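Progress report on the speech recognition work, Dunix project
Prepared for Rebane, March 2018

Summary of the period

In this period we moved the training of our acoustic model from the old shared server to our own machine at Dernevdale, and we trained the first model that we consider good enough to show to users. The transcription tool is working from start to end, but it is slow with long recordings. The collection of new speech is behind the plan and I explain this below.

Training hardware

The machine with 2 graphics cards was delivered and installed. Sistach gave us the remaining parts from its own stock, so this item is inside the budget. The installation itself took longer than we had planned. The first driver version did not work with the version of the deep learning library that our code needs, and we had to go back one step and build the library ourselves. We wrote down every command, and the notes are now in the project repository.

Training is now much more comfortable. On the old server we had to wait in the queue behind other groups, and a job could be stopped in the night without a warning. Now we can start a training in the evening and read the error curves in the morning. We still have a problem with heat when both cards run for a long time. The fans are loud and the people in the next office have complained, with good reason. We have asked for a place in the basement room.

The model

We tested three network types on the same data: a plain feed-forward network, a recurrent network, and a convolutional network with a recurrent part on top. The last one gave the fewest word errors on our test recordings, so we continue with it. The recurrent network was close, but it took longer to train and it was more sensitive to the learning rate.

Most of the remaining errors are in place names and in numbers that are spoken fast. The local speakers often drop the end of a word, and then the model chooses a more common word from the language model. We tried to add a list of place names to the dictionary. This helped with the names, but it also made some new errors, where an ordinary word is now written as a village. We want to solve this by giving a smaller weight to the list.

Data

The collection now has 871 recordings with checked text. The checking is the slow part. One person listens and corrects, a second person reads the result, and when they do not agree we listen together. I know that this looks expensive in the table of hours, but in the first round we had only one person for each recording, and we found so many mistakes that we had to repeat the work.

We had promised 100 new speakers before the end of the period and we did not reach this number. The consent form had to be written again in easier language, and we could not record anybody while it was under review. The new form is approved now. We ask for permission to move this milestone to June. The cost does not change.
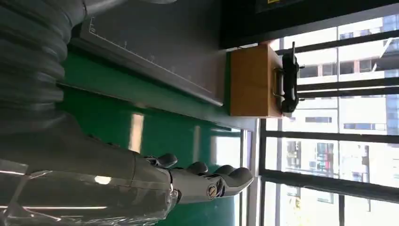

Gray robotic hand with its fingers slightly curled.

The transcription tool

The tool runs in the browser. The user uploads a sound file, waits, and receives a text that can be corrected on the same page. Short files are ready quickly. With long files the page sometimes loses its connection, and the user must load it again - the text is not lost, but the user cannot know this. We will add a message and a simple list of finished jobs.

Test users asked most often for two things: time marks beside each paragraph, and a way to play the sound more slowly. The time marks are already in the test version. The slow playback is planned for the next version.

Spending

Hardware is closed. Travel is below the plan, as we did not make the recording trips. Hours for checking are above the plan for the reason given in the data section. We propose to move the unused travel money to the checking hours, and we need your written answer before we do it.

Next steps

- Start the recording trips again with the new consent form.
- Train the chosen model with all checked recordings.
- Move the training machine to the basement room, if the room is given to us.
- Repair the connection problem with long files and send the new version to the test users.

The detailed table of hours is attached as a separate file.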